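Personal Finance Basics – Unit 4 Handout
Credit Cards and the Cost of Carrying a Balance 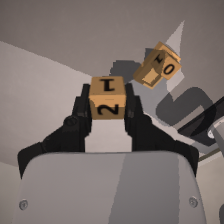

1. Terms to know

Statement balance: what you owed on the day the billing cycle closed.
Minimum payment: the least you can pay by the due date without a late fee.
APR: the yearly interest rate. Card issuers usually divide it by 365 and charge interest daily.
Grace period: the time between the closing date and the due date. Most cards charge no interest on purchases if the full statement balance is paid in this window.

2. Worked problem

The Brennan card has a balance of $563 and an APR of 29 percent. No new purchases are made.
Monthly rate: 29 / 12 = 2.42 percent
First month's interest: 563 x 0.0242 = $13.62
A payment of $92 lowers the balance to $484.62 after interest is added. A payment of $20 lowers it by only $6.38.

3. Balance transfers

The Baro card offers no interest for 11 months with a 3 percent transfer fee. On $563 the fee is $16.89, added to the balance on day one. Check what the rate becomes when the offer ends – it applies to whatever is left.

4. For next class

Read the Prorix cardholder agreement in the course packet. Mark the late fee, the cash advance rate and the length of the grace period. Bring a calculator.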